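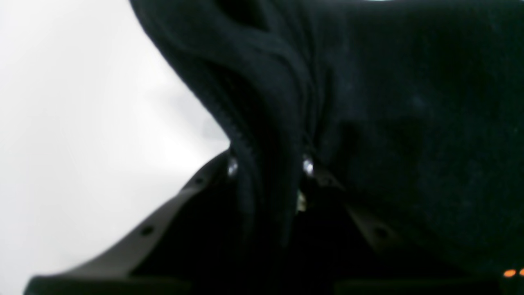 Page 2 of 3

Plorport Household Forum > Laundry and Linen > Keeping black clothes black
Views: 3,482

marrowfat
Carrying on from the last page. I don't think the powder is the main problem. I did a year on powder and a year on liquid with the same sort of black cotton tops and they went the same grey at the seams. What made a difference was turning them inside out and not stuffing the drum.

Tilly_B
Powder leaves marks on mine though. Pale streaks, mostly across the shoulders and under the hood on hoodies. They brush off when dry but you have to notice them first, and I usually notice them at work.

marrowfat
Streaks and fading are two different things. Streaks are undissolved powder. Fading is dye coming off, or the surface of the cotton going fuzzy so that it looks paler than it is.

hob_and_kettle
Agree with the last bit. I had a pair of black trousers I was ready to throw out and I went over one leg with a fabric shaver. The shaved leg looked nearly new beside the other one. There was plenty of dye left, it was all the fluff on top that made them look grey.

Dinesh Achari
I worked in a laundry in Odcombe until we sold up, so here is what we did with staff blacks, for what it's worth.

Sort by weight as well as colour. A heavy sweatshirt rubs against a thin T-shirt all through the wash and the thin one comes off worse. Zips done up, and cords tied in a loose bow so they don't pull through or whip about. Inside out, cool wash, short cycle, plenty of room. We dosed liquid at a bit under what the bottle said and nothing came back dirty.

Drying did more damage than washing in my opinion. If you tumble, take them out slightly damp and hang them.

Tilly_B
What do you call cool? My machine goes cold, 20, 30, 40.

Dinesh Achari
30 for anything worn next to the skin. Cold is fine for a jumper that has been on once over a shirt.

Greta from the coast
Sorry but I can't agree with 30 for everything. Black T-shirts worn in summer need 40 or they start to smell under the arms after a few months, and then you end up washing them at 60 to get rid of it. I would sooner have a slightly faded shirt that smells clean.

marrowfat
Soak the underarms beforehand in a bit of liquid and warm water. Then 30 is enough.

Greta from the coast
I have three boys. I'm not soaking the underarms of anything.

hob_and_kettle
Fair enough.

pelmet53
Has anybody used the dark wash from Nomo? Sandhu on our high street has it in the window at the moment. My sister swears by it but she also buys new black jeans every November so I'm not sure how she would know.

Tilly_B
I used a bottle of it. Smelled nice. Couldn't say the clothes were any darker than with ordinary non-bio liquid. To be fair it didn't do them any harm either.

quayside_lad
I rate it. I wear black every shift, two shirts on the go, one washed in the Nomo and one in whatever was on offer. After a winter of that the Nomo one was clearly better. Same make of shirt, bought together.

marrowfat
Were they washed on the same cycle?

quayside_lad
Mostly. The other one sometimes went in with towels.

marrowfat
Then it's the towels. Towels are about the worst thing you can put with black cotton – rough, heavy, and they shed. You could use the best liquid in the shop and it would still come out covered in bits.

quayside_lad
Might be. I'm still buying it.
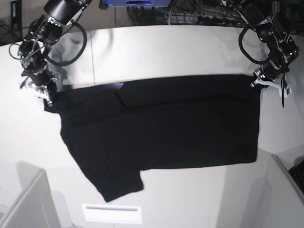 pelmet53
Should a black T-shirt be dried flat or hung up?

Dinesh Achari
Hang it by the hem, out of the sun. Flat is for wool and for anything loosely knitted that would stretch under its own weight. A cotton T-shirt is light enough to hang, and if you peg it at the hem you don't get peg marks on the shoulders. Smooth the neck and the side seams with your hands first and you may not need the iron.

Greta from the coast
I hang mine on hangers on the shower rail and they come out fine. Never had the shoulders go.

Dinesh Achari
Wide hangers are all right. Thin wire ones leave a point on each side.

Tilly_B
Reporting back, 18/12/2021. I tried the quick wash, which is 53 minutes on mine, at 30, liquid only, everything inside out and no towels. No streaks at all. I'm going to keep the powder for whites and bedding.

hob_and_kettle
Good. Does anyone bother with vinegar in the rinse? I've seen it recommended for setting the dye.

marrowfat
It won't set the dye in cotton. It can help rinse out leftover detergent in a hard water area, which is probably why people think it has worked. Check your machine's booklet though, some makers don't like it near the rubber seals.

Greta from the coast
I tried it and the kitchen smelled like a chip shop. Clothes looked the same.

pelmet53
What about dyeing them again in the machine? I have a black sweatshirt that is more of a dark brown now.

quayside_lad
Works on cotton. The stitching is often polyester so it stays the old colour, and the same goes for any print. Run an empty hot wash afterwards or your next load will suffer.

36 replies in this topic
Previous 1 2 3 Next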